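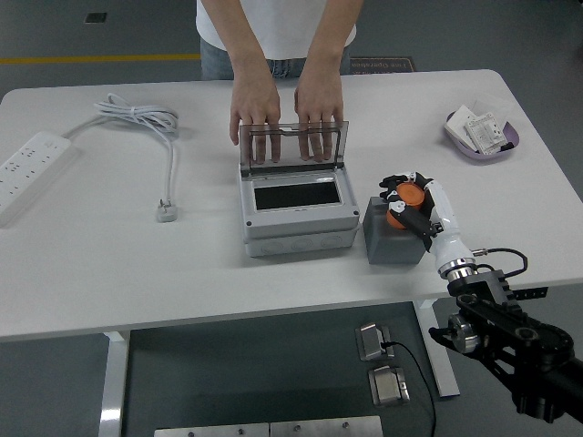 The Lid
Posted in December, in Short Fiction
By the Jetby Road Writing Circle
14 shares | 6 comments

My mother thought I closed lids for a living, and by the second week of December I had given up correcting her, as it was close enough to the truth and she had already told everyone at church.

I had been at Liklow since the summer, when the shoe warehouse in Bandach let us all go, and the job as it was explained to me was to teach a robot hand to do small things around electrical boxes. Teach was their word. You sat with the controls strapped to your own hand, you tapped the foot switch to start, you did the thing slowly and decently, you tapped again to stop, and then someone put everything back where it had been and you did it over. They wanted 3000 good ones from our table before the holidays. A good one was an example in which nothing foolish happened, and I can tell you that foolish has a great many more forms than I had supposed when I took the job.

My partner stood on the far side of the table and did the putting back. She was a retired piano teacher, older than me by a good stretch, and she had a way of handling the smoky lid with all her fingers spread, as if there might be a chord in it somewhere. (I told her so once and she said yes, D minor, and went right on.) She had stood next to children for most of her life while they played the same eight bars wrong, and I think that's why she was so much better at the work than the young men at the other tables, who got bored by ten in the morning and began to do things with a flourish. The software people hated a flourish. A flourish went into the learning like a drop of ink goes into milk, they said, and then you had a machine that waved before it shut a door.

"Again," she would say, very pleasantly. "And don't rush the end of it."

So I didn't rush the end of it. On the Tuesday I am thinking of we had 81 by lunch, a fine morning for us, and then we ate our sandwiches out on the loading dock with our coats on and talked about her sister in Tahiri, who kept goats and wouldn't fly, and about whether a person could still get a decent goose. She asked me what I supposed the robot thought about it all. I said I didn't suppose it thought anything yet, that it was going to be shown all of these mornings at once some night when we were home in bed, and after that maybe it would have an opinion about lids.

"All at once," she said. "Poor thing. I'd have quit the piano."

We went back in at one. They wanted the fingers coming over the top of the box that afternoon, with the thumb kept low in front, and I had never been any good with the thumb. 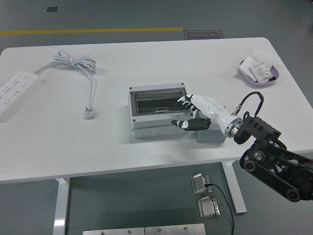
It's a hard thing to explain to anyone who hasn't tried it, but your own thumb does most of its work without telling you. I had closed lids and jars and car trunks for fifty years and could not have said where my thumb was for any of them. Now I had to know, and the minute I knew, I couldn't do it. I came in too high. I came in too low. I came in beautifully and then bumped the box, which slid, and she slid it back and looked at it with one eye shut until it was where it belonged. We threw out 30 in a row. I had never thrown out 30 in a row before, and I'll admit I said a word about it, and one of the young men laughed.

She didn't laugh. She took her hands off the table and folded them in front of her and said, "What do you do at home, when you shut the piano?"

I said I didn't have a piano.

"Well, what do you have?"

I had to think. I said I had my father's record player, with a plastic lid a good deal like this one, and the hinge was bad, so you had to bring it down gently and keep a thumb at the front or it would slap shut and make the needle jump. I hadn't thought about that in years. He used to stand behind me while I did it, not touching, just breathing through his nose, and when the lid was down he would say "there" and go off and sit in his chair before the first song started.

"Do that one," she said.

I tapped the switch and did that one. The lid came down and hardly made a sound, and I tapped the switch again, and across the table she said "there," though I swear I hadn't told her that part of it.

We got 165 by the end of the day. It wasn't any kind of record, and the Jetby table beat us by a mile, but the software fellow came down the stairs around quitting time to look at our thumbs and he seemed pleased with them. He asked if we had changed something. She told him we had changed composers, and he wrote it down, bless him.

I drove home the long way and stopped for milk. I called my mother and she asked how the lids were, and I said they were coming along fine, and then I asked her what had ever become of the big box of records, and she said it was in the hall closet where it had always been, and why didn't I come on Sunday and get it out from behind the vacuum cleaner.

Filed under: Short Fiction, Winter
Contact | Copyright Jetby Road Writing Circle | Back to top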